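Iltovell Workshop Opens Its Doors Friday for a Close Look at How Robots Learn to Use Their Hands

PLESHOLM – Anyone who has ever wondered how a robot figures out what to do with a floppy, crinkly piece of packaging is invited to come and find out. Iltovell, the automation workshop on the upper floor of the old Baert building, will hold its spring open day this Friday from 10 a.m. to 4 p.m. Admission is free, and all ages are welcome.

Last year's open day drew 153 visitors, which was a lot more than the stairs had ever seen in one day! This year the workshop has made room for 168, split into small groups so that everybody gets a real view of the tables and plenty of time to ask questions.

The main attraction is the hand-held gripper demonstration. A person sits at a small table with a gripper in each hand and does an everyday job with them: picking up, turning over, folding, opening, setting down. The grippers close on things the way a robot's would, and the recordings made during the work are used to teach robot arms the same motions. It is slow, careful work and surprisingly fun to watch – most people who stop for a minute end up staying for the whole session.

Packaging is the theme this spring. Hard, square boxes are the easy part of the job. Thin card, paper and half-open packets are where it gets interesting, since they bend, slip and never sit on the table the same way twice. Iltovell has been working on soft and crumpled packaging all winter together with Dummont, a packing equipment maker that hopes to use the results in a machine for sorting returned goods. Staff from both companies will be on hand all day and are looking forward to talking shop with anyone who cares to.

Visitors can also try the grippers for themselves. Each turn lasts a few minutes, and there is no need for any experience with robots or computers. Last year the youngest guests picked it up faster than the engineers had expected, and several came back around for a second and third try. Children under 12 need an adult with them at the table.

What's on during the day:

Gripper demonstrations start every hour on the hour, with the last one at 3 p.m. Each lasts 25 minutes, including questions.

Hands-on turns run between the demonstrations. Sign up at the door when you arrive.

A short talk, "From Hand to Robot," will be given at 11:30 a.m. and again at 1:30 p.m. It follows one simple task from the first recording to a robot arm doing it without help, and it is meant for people with no technical background. Teachers may find the later talk the better choice, as it leaves extra time for classroom questions.

Coffee, juice and cinnamon rolls will be served downstairs until they run out.

This is the second open day since Iltovell moved into the Baert building. The team has grown to 17 people over that time, and two summer positions will be announced on Friday for students who like building things and don't mind repeating a task many times over. Applications can be picked up at the door.

The Baert building is a five-minute walk from Plesholm station. Street parking is limited, so visitors are encouraged to come by train, bus or bike. The workshop is one flight up, and there is an elevator at the back entrance for anyone who would like to use it. Please leave large bags at home, as the rooms are small and there are cables on the floor in places.

Groups of six or more, including school classes, are asked to let the workshop know ahead of time so that a demonstration can be held for them. Everyone else can simply walk in.

Reporters and photographers are welcome throughout the day and may try the grippers too. The quietest time for interviews is before the first talk. The pictures with this release may be used free of charge in coverage of the open day.
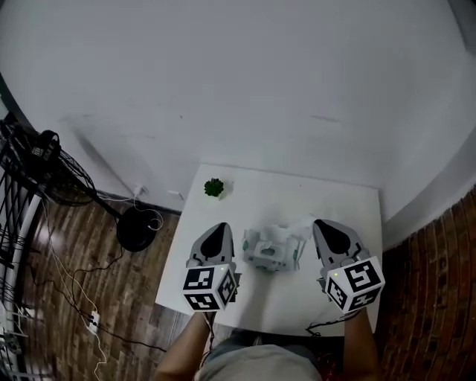
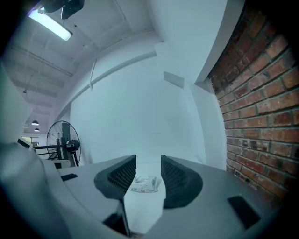 Hand-held grippers and crumpled packaging at the Iltovell workshop, Plesholm. Photos: Iltovell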